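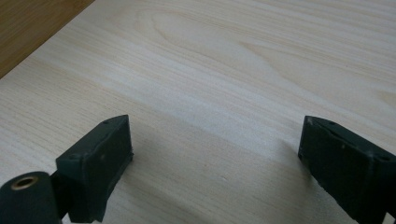
# 기계는 이제 설거지를 할 수 있을까

Bernadette Gallagher 씨의 작업실에 도착했을 때, 나는 먼저 책상을 보았다. 밝은 색의 나뭇결 무늬가 있는 책상이다. 로봇을 취재하러 온 사람이 책상을 본다는 것은 조금 이상하게 들릴 수 있다. 그러나 집안일을 하는 기계에게 책상은 세계의 거의 전부이다. 컵을 들고, 수건을 접고, 나사를 상자에 넣는 일이 모두 책상 위에서 일어난다.

벌어진 검은 손가락 두 개, 그 사이에는 아직 잡은 물건이 없다. 사람의 손과 비교하면 매우 단순한 모양이다. 나는 한국어로 글을 쓴 지 오래되었지만 이 부품을 "손"이라고 불러야 하는지 "집게"라고 불러야 하는지 아직 결정하지 못했다. Gallagher 씨는 그냥 손가락이라고 부른다. 그래서 이 글에서도 손가락이라고 쓰겠다.

## 접시 한 장의 어려움

Gallagher 씨는 Molus라는 작은 회사에서 가정용 로봇의 동작을 연구한다. 회사의 목표는 소박하다. 식사가 끝난 식탁을 치우는 것, 그것뿐이다. 창업할 때에는 요리와 청소도 계획에 있었지만 하나씩 목록에서 지워졌다고 한다.

"투자자들은 언제 요리를 하느냐고 묻습니다. 저는 먼저 숟가락 이야기를 합니다."

숟가락은 얇고, 책상에 붙어 있는 것처럼 누워 있다. 사람은 손톱으로 끝을 살짝 들거나, 책상 가장자리까지 밀어서 잡는다. 우리는 이것을 배운 기억도 없다. 두 손가락밖에 없는 기계는 정확한 높이로 내려가야 한다. 너무 높으면 허공을 잡고, 너무 낮으면 책상을 긁는다.

그의 팀은 사람이 손가락 달린 도구를 직접 들고 일을 하면서 동작을 기록하는 방법을 쓴다. 식탁 치우기 한 가지를 위해 1000번의 시범을 모았다. 그 결과로 만든 프로그램은 연습한 그릇이라면 꽤 잘 옮긴다. 처음 보는 그릇에서는 성적이 떨어진다. 특히 투명한 유리컵이 문제이다. 지난 5월의 시험에서는 접시와 유리컵을 섞어 19개를 놓았는데, 로봇이 싱크대 옆까지 옮긴 것은 12개였다.

나는 이 숫자를 듣고 실망해야 하는지 감탄해야 하는지 몰랐다. 우리 집의 열 살 아이보다는 조금 못하고, 나의 대학 시절 룸메이트보다는 확실히 낫다.

## 공장은 사정이 다른가

공장에서는 로봇이 오래전부터 일하고 있으니 문제가 이미 해결되었다고 생각하기 쉽다. 부품 조립 업체 Rätsep에서 현장을 관리하는 Qistina Rondonuwu 씨의 생각은 다르다.

"용접은 기계가 합니다. 그런데 용접할 부품을 상자에서 꺼내는 일은 사람이 합니다."

이 회사는 작은 금속 고리와 고무 마개를 종류별로 나누어 봉투에 넣는 일을 기계에 맡기려고 했다. 설비는 Skikevik에서 만든 팔 4대였다. 금속 고리는 쉽게 통과했다. 고무 마개는 서로 달라붙어서 두 개씩 올라왔다. 직원 한 명이 옆에 서서 그것을 떼어 주어야 했고, 결국 그 직원이 혼자 하는 것이 더 빨랐다. 지금은 팔 두 대가 고리만 담당하고, 나머지 두 대는 창고에서 다음 계획을 기다린다.

Rondonuwu 씨는 이것을 실패라고 말하지 않았다. 다만 설비를 사기 전에 하루만 현장 직원의 손을 자세히 보았으면 좋았을 것이라고 했다. 직원들은 봉투를 벌릴 때 손가락에 입김을 분다. 설계 도면에는 입김이 없었다.

## 가격이라는 벽

기술이 충분해져도 가격이 남는다. 중고 로봇을 고쳐서 빌려주는 Komcombe의 상담 창구에는 식당 주인들의 문의가 많이 온다고 한다. 대부분은 설거지를 맡기고 싶다는 내용이다. 그런데 식당에는 이미 식기세척기가 있다. 사람이 필요한 부분은 남은 음식을 버리고 그릇을 칸에 꽂는 몇 초의 동작이고, 이 몇 초가 가장 비싸다.

나는 가사 노동에 대해서도 같은 말을 할 수 있다고 생각한다. 세탁기가 들어온 뒤에도 빨래는 없어지지 않았다. 양말의 짝을 찾고, 셔츠를 뒤집고, 마른 옷을 서랍에 넣는 일은 우리에게 남았다. 새로운 로봇들이 노리는 것이 바로 이 남은 부분인데, 남은 데에는 그만한 이유가 있는 것 같다.

## 다시 책상 앞에서

작업실을 떠나기 전에 Gallagher 씨에게 언제쯤 우리 집 식탁을 맡길 수 있는지 물었다. 그는 연도를 말하지 않았다. 그 대신 나에게 도구를 들고 숟가락을 한번 집어 보라고 했다.

나는 세 번 놓치고 네 번째에 집었다. 팔을 너무 빨리 내리는 것이 나의 문제라고 했다. Gallagher 씨는 옆에서 숟가락을 다시 책상에 놓고, 이번에는 방향을 조금 돌려 주었다.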